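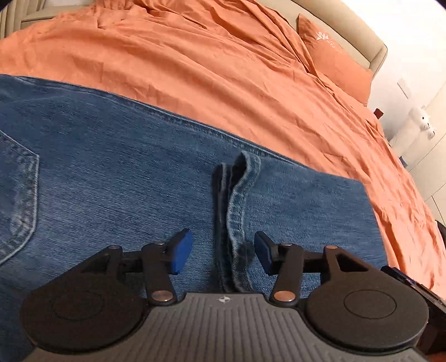
Por Vesela Tomić e Edin Shehu
Julho

3.2 Vincos e memória do tecido

O algodão guarda a dobra de um modo fascinante! Nas 57 amostras de sarja do ensaio Fagerlund, o vinco ainda se media após 12 horas de repouso (e em 4 delas com nitidez surpreendente).
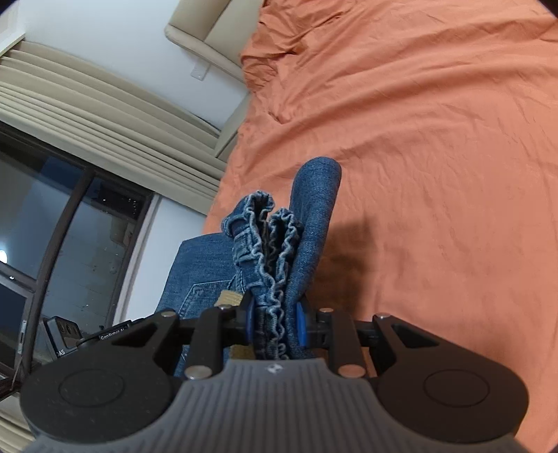
Figura 2. Calças de ganga dobradas sobre lençol laranja.

O linho perde volume mais depressa, o que abre uma via belíssima para comparar fibras na secção 3.3.

12 partilhas · 4 comentários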